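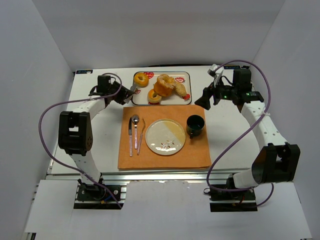 Cù station with the breakfast task: pastry tray at the back, place setting in front, both arms mounted.

Gripper dropout on the Cù station: frequently asked questions

Last updated 25/10/2018 by Huệ Hoàng, Brallton

This page collects the questions we receive about the gripper dropout (fault 2084) on the Cù two-arm station. It applies to all stations which were delivered with the Pellach grippers and the Lideo controller. If you have an older station with the suction tool, please use the other page.

What is the gripper dropout?

During a movement, the controller stops receiving the position of one gripper. It should then hold the gripper where it is and stop both arms. In the fault we describe here, the arm stopped correctly but the gripper opened. Whatever it was holding fell down. On the breakfast task this was usually a donut, and one time it was the mug.

Which arm is affected?

Both arms can have it. In our records the right arm has it more often. The right arm does the mug in our program and turns its wrist further than the left one, so we believe the difference comes from the program. We can not prove this yet.

What is the cause?

There are two causes, and both must be present.

The first one is mechanical. The cable to the gripper is long and runs in a free loop along the arm. When the elbow folds and the wrist turns at the same time, the loop can be pulled tight and the plug at the gripper moves a little in its socket. The contact is lost for a very short moment.

The second one is in the controller software. When the contact came back, the old version sent the gripper its start position, and the start position is open. We reported this to Lideo in January and they have corrected it.

How can I recognize it?

The log shows 2084 together with the side, L or R. The arms are standing still and one gripper is fully open. If the gripper is still closed and the log shows the same number, you already have the new software and only the cable is the problem.

The green light on the gripper is on. Does it mean that the gripper is fine?

No. The green light tells you that the gripper has power. It does not tell you that the controller can talk to it. Several people, me included, have looked at the light and searched for the fault in the wrong place. Please read the log first.

What should I do when it happens?

Press the emergency stop before you put your hand over the table, even if both arms look completely still. Then take away the dropped object and check the plug at the gripper. It should not move when you touch it lightly. Check also the plug at the base of the same arm, and look at the small wires next to the base plate. Release the emergency stop, start the controller again and send both arms to the home position at slow speed.

Do not continue the program from the step where it stopped. The controller does not know that the object is gone, and the arm will try to place something which it does not have.

Can I catch the object or hold the arm by hand?

Please do not. After the contact comes back the gripper can close again. The closing force is not high, but a finger between the jaws will hurt. One colleague got a bruised finger this way. It was written in the accident book and it is the reason why the emergency stop is now the first step in the answer above.

Does the software update solve it completely?

It solves the dangerous part. With the new version the gripper keeps its last position and stays there until a person confirms the fault on the screen. The contact can still be lost, and then your run is interrupted. For that you need the cable change.

What is the cable change?

We fix the cable with a clamp on the upper link, close to the gripper, so that the pull goes into the clamp and not into the plug. Leave enough free length between the clamp and the gripper for a full wrist turn. Move the wrist by hand to both ends, with power off, before you tighten the clamp. Then do the same with the elbow.

A cable tie is not a replacement for the clamp. We tried it, and it slid along the link after some days.

May I make the loop shorter so it does not hang around?

Not without asking us. A loop which hangs over the front edge of the table does not look tidy, but it is needed when the arm reaches to the back. Two customers made it shorter and had the fault more often than before.

How do I test after the change?

Run the breakfast program 6 times with the soft test pieces and without the plate and the mug. Stay outside the marked area. If there is no 2084 in the log, you can use the real objects. On our own station we have made nearly 3000 runs after both changes. We had the fault 2 times, both with the gripper staying closed, and both times the plug was not pushed in completely.

Is the station safe to use if I did not get the clamp yet?

With the new software, yes, under the normal rules: emergency stop in reach, no hands over the table when the controller is on. With the old software we ask you to stop using ceramic and other breakable objects, and to take the metal utensils away from the table too.

Do I need to calibrate again?

After the software update no. After the clamp no, if you did not take off the gripper. If you took it off, do the calibration with the two markers at the back corners of the table.

Who pays for the clamp?

The clamp is free of charge for each station in the first paragraph. Please send the serial number of the controller and tell us if you need it for one arm or both. We recommend both.

My log shows another number together with 2084. What now?

Save the complete log before you start the controller again, it is deleted at the restart. Send it to the support address with a short note about which object was in the gripper and which step the program was doing. A photo of the cable in the position where the arm stopped helps us a lot.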